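Measuring the Flow Rate of a Household Tap with a Bottle and a Timer

Updated in December. Compiled by Seraina Thaler for the Ulham Water Notes.

Flow rate is the volume of water a fixture delivers in a given time. It is needed when sizing a drip irrigation kit, choosing a point-of-use filter, comparing faucet aerators, or checking whether a supply line has become restricted. A flow meter gives a continuous reading, but a single tap can be measured well enough with a container of known volume and a stopwatch.

The method below applies to kitchen, bathroom and outdoor taps on a pressurized supply. It does not apply to gravity-fed tanks, where the rate falls as the tank empties.

What you need

A bottle with a straight wall over most of its height
A kitchen scale reading in grams, with a range of at least 3,000 g
A stopwatch or phone timer
A waterproof marker
A bucket
A funnel, if the neck of the bottle is narrow

Preparing the bottle

The volume printed on a drinks bottle is the amount sold in it. The bottle holds more than this when filled to the brim, so it has to be calibrated before use.

1. Rinse the bottle, shake it out and let it drain upside down.

2. Place the empty bottle on the scale without its cap and press the tare key.

3. Fill it in steps of 100 g, using cold tap water. One gram of water can be taken as one milliliter. The error from temperature is far smaller than the error from starting and stopping the timer by hand.

4. After each step, wait for the surface to settle and mark the level on the outside. Read the level with your eye at the height of the water. A label that covers part of the wall can be peeled off or left in place, provided that no mark has to go across it.

5. Do not squeeze the bottle while marking. Thin plastic deforms easily, and a squeezed wall raises the level.
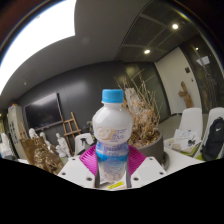
Taking the measurement

1. Close every other tap in the building. Make sure that no washing machine, dishwasher or toilet cistern is filling.

2. Open the tap fully and let it run into the bucket until the stream is steady. Older mixers may need several seconds.

3. Move the bottle under the stream and start the timer at the same moment. Hold it by the neck. If you use the funnel, keep it slightly raised so that air can escape.

4. Stop the timer when the water reaches the highest mark, and pull the bottle away.

5. Set the bottle down on a level surface. If the level has passed the mark, read the true volume and use that figure instead.

6. Repeat the run 2 more times and take the mean of the results. Discard any run in which water was lost over the side.

For a fast outdoor tap, the bottle will fill too quickly to time with any accuracy. Use the bucket in its place, and weigh it before and after. Keep the total weight within the range of the scale. A Baumgartner hanging scale is convenient for this, although any model with a hook will do.

Calculating the result

Divide the volume in milliliters by the time in seconds, then multiply by 60. This gives milliliters per minute. Divide by 1,000 for liters per minute.

A run of 900 ml in 9 seconds gives 100 ml per second, or 6 liters per minute. To convert to US gallons per minute, divide liters per minute by 3.785.

Interpreting low readings

Compare the hot and cold sides separately. If both are low at one tap only, unscrew the aerator and repeat the test without it. Scale and grit collect on the mesh, and soaking it in white vinegar usually clears it.

If one side is low, check the isolating valve under the sink — these are often left partly closed after a repair. Screwdriver-slot valves of the Sengate type are fully open when the slot is in line with the pipe.

If every tap is low, the restriction is upstream. Inspect the main stop valve, then the inlet strainer on the pressure regulator. On the Skudurico regulator the strainer sits behind the hex plug, and the supply must be shut off before the plug is removed.

Record the time of day with each result. Mains pressure commonly dips in the early morning and evening, and readings taken at different hours should not be compared directly.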